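Good Habits Around the Turntable Cell: a gallery from the Wekach simulation bench

Welcome to the gallery! We've been writing down our house rules for small arm-and-turntable cells, and pictures do the job so much better than another page of clauses. It was rendered in our simulator, where we try every layout before a single bolt goes into the floor.
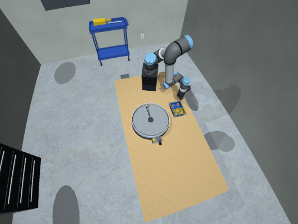 The Mostska layout in simulation: arm at the far end of the mat, parts tray under the tool, turntable alongside.

Rule 3, keep the tray within easy reach. I love this one because it sounds so dull and makes such a difference. The arm does its best work when it isn't stretched out straight, so we ask everyone to place the tray where the elbow still has a good bend in it. The tool should be able to come straight down on a part.

One colour, one kind of part. Blue on the far side and yellow on the near side in this tray, with the orange-brown parts in the blue and the small grey metallic pieces in the yellow. Pick your colours at the start of a project and stick with them through every version of the layout. If you have to swap them, change the drawing the same day and tell whoever is on the next shift.

A tray can sit at an angle. Lots of people new to the bench want everything square to the mat, and I was the same! Ours is turned slightly. What the rule asks for is that the angle is written in the cell file, and that the real tray goes down at the angle in the file.

Turntables need their own keep-out ring. Draw it wider than the rim, all the way round, and treat anything that crosses it as moving machinery. The rod on top counts as well, so measure to whatever sticks out furthest at any point of a full turn. Our working figure is about 29 cm beyond the rim, and you can go bigger if you have the space (please do).

Leave mat free on the near side. There's a good big stretch of it clear in the Mostska layout, and I would fight to keep it. Spare fixtures drift onto free space like leaves. They belong on the cart, and the cart belongs back against the wall.

Model the room too. The early Quintanilla layouts had an arm, a mat and nothing else, and they looked lovely and taught us very little. Now the rule is walls, floor grate, sockets, cabinet, cart, the lot. Cable runs get planned properly once there is an outlet on the wall to plan them from.

Stop before you reach. This goes for the real cell, every time, for everybody. Stop the arm, stop the turntable, wait for both, then put your hand in. Slow mode doesn't count as stopped.

Save the run with its number. Layout checks go in the Zukik log with the version of the rules they were checked against. Run 1441 is the one to open if you want a tidy entry to copy from, with the comments filled in and everything!

More layouts will go up in July. If you keep a rule at your own bench that we've missed, send it over and we'll try it in the simulator first.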